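Planning and Paying for a Bench Robot: Your Questions, Gathered in One Place
Updated May 2023

Whenever we open the equipment round at Brorngate, the same questions come in, so Elfriede Schwaiger and I have put our answers on one page. We have tried to keep the language plain, and if yours isn't covered, please do write to us - we like getting the mail!

Where should I start, with the robot or with the job?

With the job, every time. Write one sentence saying what gets picked up, where it comes from and where it goes. "Small bottles, from the table into a tray" is a perfectly good sentence, and a vendor can do a lot with it. If you can't get it down to one sentence, you may be planning two purchases, and they'll be easier to get approved one at a time.

Do I need special fingers for my parts?

Maybe not for the first few months. Plain two-finger grippers are fine for a great many small things, and we suggest asking for a trial with your own parts (the real ones, please, and bring spares) before you put custom fingers on the order. Measure the spot where the part will be held as well as its overall size.

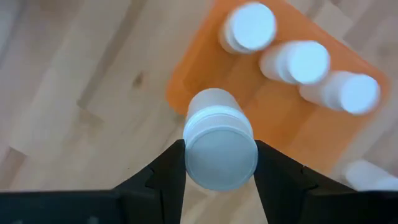

A two-finger gripper holding a white bottle by its lid.

One arm or two?

This is the one we get most often, and I'm afraid the answer is a little long. Two arms cost more to buy, more to mount and a good deal more in setup time. They make sense when one hand has to steady something while the other works, or when parts sit so far apart that a single arm would have to stretch. The Wamum team asked for two, went home and timed the job by hand, and came back asking for one with the table cut out to suit a second later. We thought that was very sensible.

What do people leave out of the budget?

The small stuff, nearly always. Our worksheet has a line of $1674 for what we call the surroundings, and most first drafts have nothing there at all.
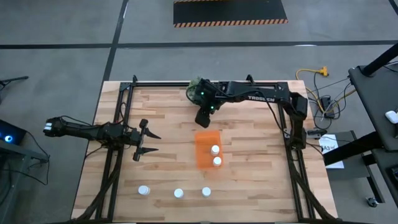 Your quote from the vendor will usually cover the arms and their controllers, and it's easy to stop reading there. Please walk around the bench in your mind before you sign. There will be rails or a frame to mount things to, clamps, a stand or a cart off to the side, and cables, so many cables. Look at the floor to the right of the table, with its yellow power cable and the black adapter sitting in a tangle of thinner ones, and think about where yours will run and who will be walking past. We allow $178 for power leads and cable covers, and $122 for trays and bins, and we would much sooner see those on your form in June than as a surprise request afterward.

How much room should I plan for?

More than the tabletop. An arm can stick out behind its own base, so ask the vendor for the full reach in every direction and mark it on your floor with tape before anything is delivered.

Can I buy secondhand?

Yes, with our blessing, as long as the seller includes the cables and the software license in writing. The Barninetti workshop bought used and was happy, though they did set aside an extra $100 for replacement fasteners and odds and ends.

Who looks over my form?

Elfriede checks the figures and I read the plan. If you're in the Govindasamy building, you can drop off a paper copy at the front desk and it will reach us both.

- Larasati Krishnan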